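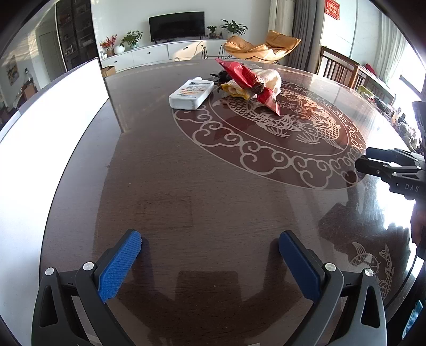 Textured blue pads on a hand-held gripper, open over a glass-topped table.

24 shares
7 comments

Varno Hand-Held Gripper: pad comparison and ordering notes

The Varno is a two-finger gripper you hold and work yourself. It carries a camera that looks down past the fingers, so every session is recorded from the tool's point of view. We sell it to labs and small teams who want to try out finger pads and cameras before they commit to a robot arm, and to groups who record household tasks in quantity. This page covers the fingers and pads, how the pad types compared in our own trials, and what to order.

What comes in the kit

The standard kit has one gripper with black fingers, one pair of textured pads, the camera mount, a hex key, and a spare set of pivot screws. The camera is sold separately. If you already own a Plelta camera, the standard mount fits it without an adapter. A two-hand kit has 2 grippers and 2 mounts and ships in one case.

Fingers

The finger frames have triangular cutouts to keep the weight down. The gripper weighs 380 grams without a camera. Most people can work with it through a morning, though Olesia Zinchenko, who ran most of our trials, recommends stopping for a few minutes when your grip starts to change. Tired hands close too hard and it shows in the recordings.

The pivot joints are held by silver screws on the top side where you can reach them with the pads on. Check them at the start of each session. A loose pivot lets the fingers twist under load, and the pads then meet at one edge.

Maximum opening is 90 millimeters, measured pad to pad. Thicker pads reduce that a little.

Pads

We tested three pads on the same fingers in February.

Textured pad (standard). Good general grip on plastic bottles, boxes, and fabric. The texture helps when a wrapper or a loose cloth has to be picked up from a hard surface, where a smooth pad tends to slide over the top. It collects lint. Wipe it with a damp cloth and let it dry before you start again.

Smooth pad. Better on glass and glazed cups, and easier to clean. It was the weakest of the three on knitted cloth. Pylyp Hrynyshyn on our bench prefers it for anything with a flat, clean side and nothing else.

Foam pad (Hladun). Soft, closes around odd shapes, and forgives a bad approach angle. It also wears out first. Corners began to tear well before the other two showed marks, so order spares if you choose it. Foam hides the last bit of finger travel from the camera, which may matter if you are estimating width from the video.

The textured pad is rated for 2,000 closing cycles before replacement. We have run pairs past that on light objects, but the surface gets shiny and grip on plastic drops off. Replace both pads together.

Choosing a test surface

A bare bench gives clean video and tells you very little about a home. We run comparisons on ordinary tables in furnished rooms, with bottles, snack wrappers, and crumpled cloth. Polished and glass-covered tops are worth including for two reasons. They give back reflections, which some hand-tracking software reads as a second object, and they punish a low approach — a finger tip that touches down early will skate. If your software loses position over a shiny top, try changing the room lighting before you change the camera.

Keep patterned surfaces in the test set as well. Tracking usually does better with detail to hold on to, and a plain top can be harder than it looks.

Camera and controller

Set the camera so both pads stay in view at full opening. If one pad drops out of view, tilt the mount back one notch and check again. Wide lenses take in a lot of the room along with the work, so look over the background before recording in someone's home.

The Grukari controller box records finger width along with the video. It is optional. Without it you can still work out the width from the picture, but textured or smooth pads are the better choice for that. Firmware for the box is on the downloads page, and the cable is included.

Fitting new pads

Open the fingers fully. Slide the old pad off toward the tip. Clean the inner face of the finger, line up the new pad with the back stop, and press along its whole length. Close the fingers gently and look at the gap from the side. The pads should meet flat. If they meet at the tips first, loosen the pivot screws half a turn, square the fingers, and tighten again.

Ordering

Gripper kits, pads, and mounts are kept in stock. The two-hand kit is assembled to order. Pads are sold in pairs and fit all Varno fingers, including the older solid ones. For school and lab quotes, write to Roksolana Didenko through the contact form and include the camera model you plan to use. Repairs go to Marichka Stasiv at the same address. Please take the camera off before sending a gripper back.

Comments (7)
Share this page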